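# Chapter 2: Sorting and Storing Goods

By the end of this chapter you should be able to explain why goods are sorted before they are stored, describe the main ways of arranging a store, and work out a reorder level from simple figures.

## 2.1 Why sorting comes first

Every business that keeps goods has to decide where to put them. A village shop may have one back room and a few shelves. A large wholesaler may have several buildings and thousands of product lines. In both cases somebody has to be able to find an item when it is asked for, and the time spent looking for it is a cost to the business.

Sorting means putting items into groups according to some feature they share. The feature may be size, colour, material, supplier, weight, date of arrival or the customer the goods are meant for. Storing means keeping those groups in a known place until they are needed. The two jobs are often done by the same person on the same shift, but they are separate and they go wrong in different ways. A badly sorted item is in the wrong group. A badly stored item is in the right group but in the wrong place, or in a place where it may be damaged.

Kwabena Aidoo managed the stores at Dotico, a supplier of fittings and small building parts in Gustley, and his stock records are used in several exercises in this book. When he took over the stores, returned goods went into mixed bins near the loading door and were sorted whenever staff had time. In August, when trade was slow, the bins were cleared. By spring they were full again, and new stock was being ordered while the same parts lay in the returns.
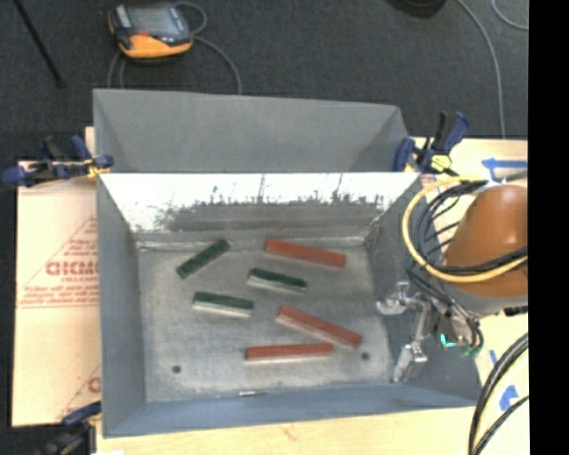

Mixed storage has its uses. It takes up little floor space, it needs no training, and goods can be put away very quickly. The cost appears later, when an order is picked. A picker who has to turn over the contents of a bin to find one part is doing the sorting at the worst possible moment, with a customer waiting.

Aidoo's first change was to sort returns at the point of arrival. Staff checked each item against the returns note, marked it as fit for sale or not, and placed it in a tray for its product group. Trays were taken to the shelves at 10 each morning. Putting goods away took longer than before, and picking took less time.

## 2.2 Choosing a feature to sort by

A good sorting feature is easy to see and does not change. Colour works well where it has been given a meaning, as with coded labels, but poorly where shades are close together or the light is bad. Size is reliable if there are only a few sizes. Where there are many, staff begin to guess, and the groups on either side of each boundary become mixed.

Some businesses sort by two features in order. Goods may be divided by supplier first and then by size within each supplier. The order matters. At Dotico, hinges from Zürcher and hinges from Derkivow were kept in separate aisles, although customers asked for hinges by length and seldom by maker. A picker filling an order for one length might have to visit both aisles. When the order of sorting was reversed, all hinges of one length stood together, whoever had supplied them.

## 2.3 Fixed and free locations

In a **fixed location** system each product has its own place, which is left empty when the product runs out. Staff learn the layout quickly. The drawback is wasted space.

In a **free location** system goods go into any suitable empty space and the place is written down. Space is used well, but everything depends on the record. If bay 36 is entered as bay 63, the goods are as good as lost until the next stock check.

Many stores use both systems. Fast-moving lines have fixed places close to the packing area, and reserve stock is kept in free locations further back.

## 2.4 The reorder level

The **reorder level** is the quantity at which a new order should be placed. It is found by multiplying daily use by the delivery time in days, and adding any safety stock.

> Reorder level = (daily use × delivery time) + safety stock

Suppose a store uses 36 brackets a day, delivery takes 10 days and the safety stock is 1,055. The reorder level is 360 + 1,055, or 1,415 brackets. A safety stock of this size is high for such a product, and section 2.6 looks at ways of reducing it.

The formula assumes that the stock figure is correct. Goods lying unsorted in a returns area are usually missing from that figure, so the store reaches its reorder level on paper before it has reached it on the shelf. Section 2.5 deals with stock records and how they are checked.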